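We use cookies to keep you signed in. Accept / Manage

bere_becerra
Is anyone else fed up with being told to strip and remake the whole bed every morning? The Grestura blog swears by it. I tried it all through October and can't say I slept any better. Mine is red on top, penguins underneath.
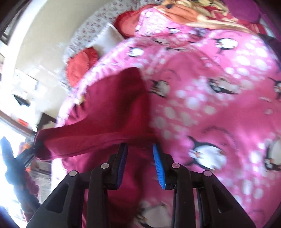

And the fluff. Everything red sheds on everything pink, whatever the washing label promises.

faustino_b
You bought fleece. What did you expect? I paid 170 for a Piser set in plain cotton and it doesn't shed.

elvia_varela
170 for sheets! No thanks. I don't believe cotton is any less work either, you just iron it instead. Bere, leave the cushions on and pull the top straight. Two minutes.

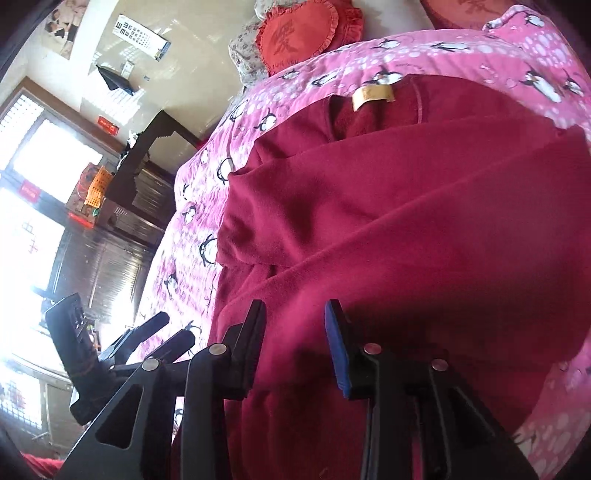

Heart cushion and penguin sheet, red fleece on top

faustino_b
Two minutes and it still looks slept in.

emiliano_m
It's a bed, Faustino. My question is where the clothes go. If they end up on the blanket, no folding method will save you.

bere_becerra
They end up on the blanket.

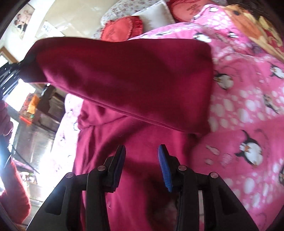 Red things on the penguins, still to be folded

elvia_varela
Fold the sleeves in first, then halves. I'd ignore Grestura, they sell storage boxes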